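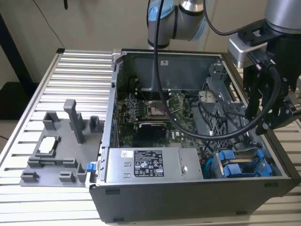 Setting up the Sollis teardown kit for desktop PCs

I've been putting the Sollis kit from Seppälä through its paces on old office towers, and I like it a lot more than I thought I would (the manual, less so). It runs $865 with the printed tray and the Rekatlow software license. You bring your own arms.

1. Take the side panel off by hand. The kit won't do it for you, and I wouldn't want it to.

2. Lay the tower on its side, open side up, and set the tray flat on the table right next to it. Mine goes on the left. Leave a little room so the latch on the case doesn't rub against the tray.

3. Open Rekatlow and pick the job called "drives first." I'd start there every time — those blue plastic handles on the Dell carriers are easy for a camera to find and easy for fingers to grab.

4. Drop the speed to 5 percent and jog the gripper in toward the drive cage. Go slow! Cables are what get you. There's a whole bundle hanging between the power supply and the board, and a fingertip that snags one can yank a connector clean off.

5. Save the approach point once you're happy with it, then run the job at 80 percent. I stop there. Full speed makes my table shake.

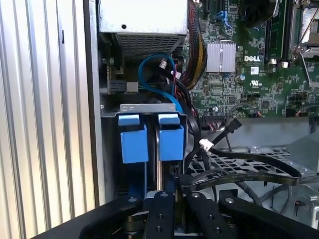
One reader asked whether the kit is worth it with a single arm, and whether the gripper settings carry over from the older Prokau package. They had more than 300 saved points in there and didn't fancy teaching them all again.

Single arm is fine, just slower. For the points, go to File, then Import, and check the tool offset before you move anything.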